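Visita al taller de robótica de la escuela técnica de Jultcombe

14 de febrero de 2022

La visita se concertó con el departamento de automatización de la escuela y duró toda la mañana. El objeto era conocer el proyecto de manipulación móvil que los alumnos de último curso preparan para la copa Vilitz, cuya fase final se celebra en mayo. Nos recibió Jinlong Cheng, profesor de control y responsable de la asignatura.

El proyecto se llama Mangubat. El equipo lo forman 7 alumnos repartidos en 2 grupos: percepción y planificación de movimiento. No hay un grupo mecánico propiamente dicho. El curso anterior sí lo hubo, y según Cheng absorbió tantas horas que el software llegó a la competición con la mitad de las pruebas pendientes.

El reglamento de la copa define 5 tareas domésticas. Cada una se puntúa por separado, con penalización por colisión y por intervención manual. La escuela ha renunciado a la de apertura de puertas y concentra el trabajo en las de recogida y colocación de objetos sobre superficies de altura media. La decisión es discutible en términos de puntuación total, pero permite repetir mucho.
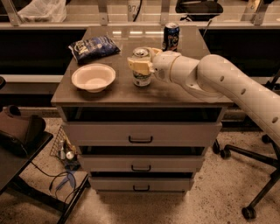 La tarea de recogida se evalúa con objetos de uso corriente, que los alumnos disponen sobre un mueble y cambian de posición entre series. La dificultad está en la separación. Un envase aislado se localiza y se agarra con el planificador básico; dos latas próximas, con la segunda detrás de la que sujeta la pinza, obligan a calcular la aproximación de los dos dedos sin invadir el volumen vecino. La bolsa de aperitivos plantea otro problema, el de las superficies arrugadas, para las que el modelo geométrico del grupo de percepción todavía no da una pose estable. Los reflejos del tablero brillante tampoco ayudan a la segmentación, y hay una rama del repositorio dedicada solo a eso.

El conjunto de entrenamiento del detector consta de 800 capturas etiquetadas por los propios alumnos. Cheng lo considera escaso y prefiere ampliarlo con nuevas condiciones de luz antes que con nuevos objetos. Pregunté por el uso de datos sintéticos. Los probaron en otoño con resultados irregulares: buena detección y mala estimación de orientación.

En la segunda parte de la visita vimos el banco de ensayos de la empresa Grundier, que cede a la escuela un puesto de calibración. El procedimiento es manual y lento. Se fija un patrón, se recorre una secuencia de posturas y se resuelve la transformación entre cámara y brazo por mínimos cuadrados. Los alumnos repiten la calibración cada vez que se desmonta la cabeza, y anotan el error residual en un cuaderno de papel que se consulta más que la hoja de cálculo.

Quedó sin tratar el capítulo de seguridad, que la organización de la copa revisará antes de la final. El equipo tiene redactado un borrador del análisis de riesgos y Cheng se comprometió a enviárnoslo junto con el calendario de ensayos.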